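Subject: Re: [belovden-users] Shared calendar drifts by one hour after the March change

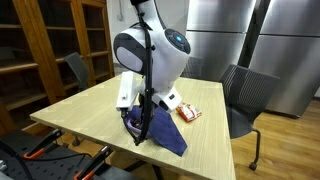 1. The fault

Kvido Slanina wrote:
> Since the clocks went forward, every repeating booking made before
> the change shows one hour late in Pravdale. Bookings made after it
> are fine. Single bookings are fine whenever they were made. I have
> restarted the server and cleared the cache on two machines, with no
> effect. Is this the server or the client? We have 40 repeating
> entries and I would prefer not to retype them.
>
> Export attached from Vindircombe, in case it helps.

It is the server, though the client makes it look worse. Your export stores the start of each repeating entry in UTC with no zone name. The server expands the repeats from that value, so an entry entered in winter as 09:00 stays at 09:00 UTC all year and is shown as 10:00 once summer time begins. Single bookings are converted once, on the right side of the change, and come out correctly.

Entries made after the change look right today but will be an hour early from the autumn. They have the same fault and need the same repair.

2. Repair

Stop the sync job first. If it runs during the edit, clients will push their old copies back and you will end up with both sets.

Export the calendar to a file and keep an untouched copy. In the working copy, find each entry that has an RRULE line. Change its DTSTART and DTEND from the UTC form (trailing Z) to local time with a TZID. For entries made in winter the figures stay as they are and only the Z goes. For entries made since the change, add one hour to both.

Check that the file has a VTIMEZONE block matching the TZID. Yours has none. Psarras will write one for you if you open the file and save it again; other editors may leave it out without any warning.

Any EXDATE lines must be changed in the same way as the start time, otherwise cancelled meetings will come back. I counted 6 of these in your export.

Delete the old calendar on the server, import the edited file, then start the sync job.

3. Clients

Each client has to drop its local copy and fetch again. Clearing the cache is not enough – the calendar store is kept separately and survives it. Remove the account and add it again. Allow some 4 minutes per machine.

4. Preventing it

Set the default zone in the server settings by name, not as an offset. With an offset, new repeating entries are written in UTC and the fault returns.

I have not tested all-day entries. They carry no time, so they should be unaffected, but please look at one or two after the import and report back to the list.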